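Household task automation

Household task automation is the use of robots to carry out domestic chores such as clearing tables, sorting dishes, preparing food and folding laundry. The term usually excludes single-purpose appliances (dishwashers, bread machines, robot vacuums) and refers to general manipulators that handle ordinary objects in rooms laid out for people. The same methods are applied to light shop-floor work, including kitting, bin picking and machine tending.

Status

Single chores have been completed by research robots under controlled conditions. No general-purpose machine performs a full set of kitchen tasks without supervision. Published results are hard to compare, as laboratories differ in the objects used, the time allowed and the amount of human help permitted during a trial. A system that places a known plate in a known rack on nearly every attempt may fail when the plate is replaced by one of another size, or when the rack is turned.

Shop-floor work is further along. Parts arrive in fixed orientations, lighting is constant and a fault can be cleared by an operator on shift. Homes offer none of these conditions.

Tabletop kitchen benchmarks

Much testing is done on a counter-height bench fitted with a fixed arm and a small number of kitchen articles. The Prulisar task set, compiled by Nele Bakker and Benedek Szalai, defines 271 short tasks in this format. Typical entries require the arm to pick up a plate, transfer food between a bowl and a plate, or open the door of a small oven. Each task is stated as one sentence and is scored as complete or incomplete, with no partial credit.

Objects are kept deliberately ordinary. Bowls and plates are lightweight, and produce is often represented by a single piece in a bowl.
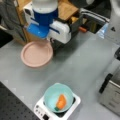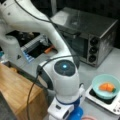 Kitchen bench with a robot arm, a bowl on a white base and an orange item in the bowl.

Sources of failure

Grasping. Thin rims lying close to a table leave little clearance for a finger. A plate approached from directly overhead generally has to be pinched at the raised edge, tilted or slid to the side of the bench first. Short, rounded foods roll when touched off center.

Occlusion. The arm hides part of the workspace from any fixed camera. When the wrist is over the target, a side view may show little except the arm housing. A second camera reduces the problem but adds calibration work, and a small shift in either mount degrades accuracy until it is corrected.

Reflective and transparent materials. Brushed steel, oven glass and clear plastic return poor depth readings. Several groups disable depth sensing and rely on color images alone.

Clutter. Racks, cloths and appliances at the rear of a counter restrict the paths available to the elbow. Planning around them lengthens each motion.

Long sequences. Errors accumulate. Twelve steps, each with a 95 percent chance of success, give a chance of slightly more than one in two that the whole chore is finished, assuming the steps are independent and no recovery is attempted.

Training methods

Most current systems learn from demonstrations in which a person steers the arm through the task. The Clornach collection contains 3562 demonstrations recorded at one bench. Lev Sirko and Pierina Fiore, working with this material, reported that adding new objects improved results on unseen tableware more than adding further repetitions with the same objects. Simulation is used to supplement recorded data, though contact with soft food and cloth remains poorly modeled.

Reinforcement learning on physical hardware is less common. The Wiltis trials allowed up to 2000 attempts per task, with a person resetting the bench after each one. Reset labor was the main expense.

Safety

Arms intended for use near people limit speed and contact force. These limits address collisions with the arm itself and do not cover what it is holding. Knives, hot pans and full containers are left out of most home trials. Settimio Marino has proposed that heating appliances be treated as a separate task class with its own stop conditions.

See also

Bin picking
Imitation learning
Marras gripper
Mobile manipulation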